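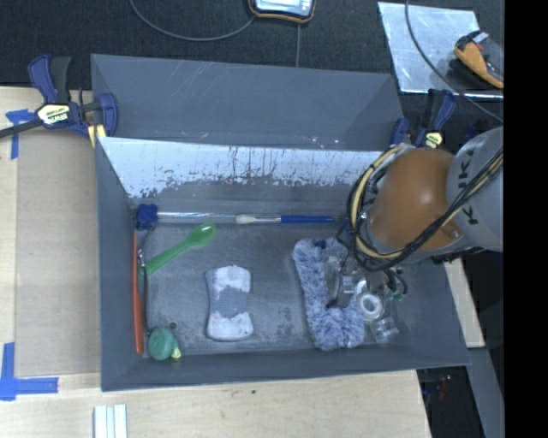 Reading time: 4 min

We use cookies to remember your login. By staying on the forum you accept them.

Topic: What do you use for your mixed long tools, and do you clean the bin?

triin_juska
I run a small craft and baking room for children, two groups per week. All our long thin things live in big gray bins. Brushes, plastic spoons, spatulas, bottle brushes, everything together. The bins are good and strong, but on the inside the white coating is wearing off and gray is showing through. The floor has stains which I cannot remove. My colleague says throw them away, I say a bin is a bin. Also I can never find the small brushes, they go along the wall and hide in the corner. How do you do it?

aigars_p
Stand them up. Long things should stand in a tall jar, handle down. I have had seven jars on the shelf for years and I find everything in one second. Lying in a bin is for potatoes.

ehsan.h
Jars are nice until a child pulls one down. I had 30 brushes on the floor in one afternoon. For children I prefer a low bin with sloping walls, you can see all from above and it does not fall over.

But I would not mix food tools and paint tools, Triin. A spoon for dough should not lie beside a brush which was in paint yesterday. This is for me more important than the scratches.

triin_juska
The brushes are for egg wash and for glue, they are separate, I mark the handles. But yes, they lie in the same bin. I admit it.

ehsan.h
Then please take two bins. Mark the bins also. Children do not read the handles.

Youssra Lamrani
Good evening all. I worked in a school kitchen, so I want to say something about the coating. If the white layer is coming off with ragged edges, small flakes can come off with it, and they stick to anything that is a little damp. For glue brushes I would not worry. For spoons I would stop using this bin, or put a washable tray inside. I bought trays from Sterau, the medium ones, 25 cm wide, and they go in the dishwasher.

aigars_p
Sterau trays bend in the dishwasher. Mine looked like a banana after one month. Korar makes thicker ones.

Youssra Lamrani
Mine did not bend, but I wash at low temperature. Maybe you used the strong program?

aigars_p
Maybe. A tray should survive the strong program.

jurgita_k
I want to defend the old bin a little! Mine is the same kind of thing, full of scratches and dark spots, and I keep it for the garden labels and sticks. I tried to paint it again with Vanags enamel and I do not recommend this. It was beautiful until November, then it came off in pieces as big as my thumb. I paid 69 for the paint, primer and rollers together, and for this I could have bought new bins.

For the stains, baking soda as a paste, leave it overnight, then a soft brush. It will take away the dark ones. The gray clouds are scuffs — they stay.

triin_juska
Thank you Jurgita, I will try the paste tonight. And what about the small brushes that hide?

jurgita_k
Put a strip of wood along one wall with notches, and each brush has its own place. My husband made it in around one evening. You can also buy a comb from Skitach, but it is for drawers and you must cut it shorter.

aigars_p
Or a jar.

ehsan.h
Aigars, we have understood about the jar :)

triin_juska
Update. The paste took most of the dark spots out. The spoons and spatulas moved to a new box with a lid, and the old bin is now for glue brushes and bottle brushes only. My colleague still wants it gone. I have ordered one Korar tray to compare, will write when it comes.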